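보랏빛 조명 아래, 로봇은 더듬는 법을 배운다

2019-12-18

프레르코프 연구실 문을 열자마자 제가 한 말은 "여기 클럽이에요?"였어요. 불은 다 꺼져 있고 검은 커튼 앞으로 보라색 조명만 쨍하게 쏟아지더라고요. 연구원들은 벌써 백 번은 들은 농담인지 웃어 주지도 않았습니다. (죄송합니다.)

이 팀이 매달려 있는 과제는 부품 끼우기예요. 원기둥은 둥근 구멍에, 납작한 막대는 길쭉한 홈에. 세 살배기 조카도 하는 일이잖아요? 그런데 로봇한테는 마지막 몇 밀리미터가 지옥이랍니다. 각도가 살짝만 틀어져도 부품이 구멍 턱에 걸리고, 거기서 힘을 더 주면 아예 꽉 끼어 버리거든요.

그래서 나온 게 '고리스'라는 학습법입니다. 먼저 사람이 두 팔을 원격으로 움직여 시범을 386번 보여 줘요. 재미있는 건 그다음인데, 잘된 시범만 골라 쓰지 않고 삐끗했다가 다시 맞추는 장면까지 몽땅 학습에 넣습니다. 지난 8월까지만 해도 깔끔한 시범만 썼는데, 로봇이 한번 어긋나면 그 자리에서 얼어붙었다고 해요. 뭔가 남 얘기 같지 않죠!
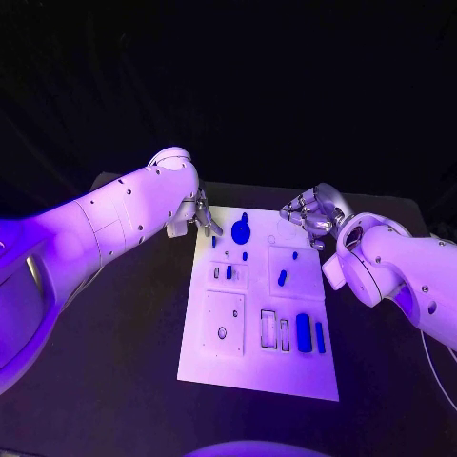 왜 하필 보라색일까

조명은 로봇을 일부러 괴롭히는 장치예요. 흰 판도 흰 팔도 죄다 연보라로 물드니까 평소 조명에서 익힌 색깔만 믿고 있다간 낭패를 봅니다. 연구팀은 조명을 30가지로 바꿔 가며 시험하는데, 이 보라색이 그중 제일 악명 높대요. 저도 판을 한참 들여다봤더니 어디가 홈이고 어디가 그냥 그려진 동그라미인지 슬슬 헷갈리더라고요.

양쪽 손이 다르게 생긴 것도 신기했어요. 오른쪽은 마디가 여럿인 손가락을 사람처럼 구부리고 있고, 왼쪽은 훨씬 단출한 집게에 가깝습니다. 손 모양이 달라도 같은 방법이 통하는지 한꺼번에 보려는 거래요.

지금까지 쌓인 시도는 3000번. 어긋난 뒤에 스스로 자세를 고쳐 끼우는 비율이 예전 방식의 5배로 뛰었다고 합니다. 다만 비스듬히 누운 원기둥은 여전히 골칫거리예요. 집기 전에 세울지, 집은 다음에 돌릴지를 두고 로봇이 한참 머뭇거린다나요.

다음 시험은 이스트비에 있는 연구실에서 합니다. 판도 새로 깎고 부품 색도 바꾼다는데, 조명은 그대로 보라색이래요. 선글라스를 챙겨 갈까 봐요.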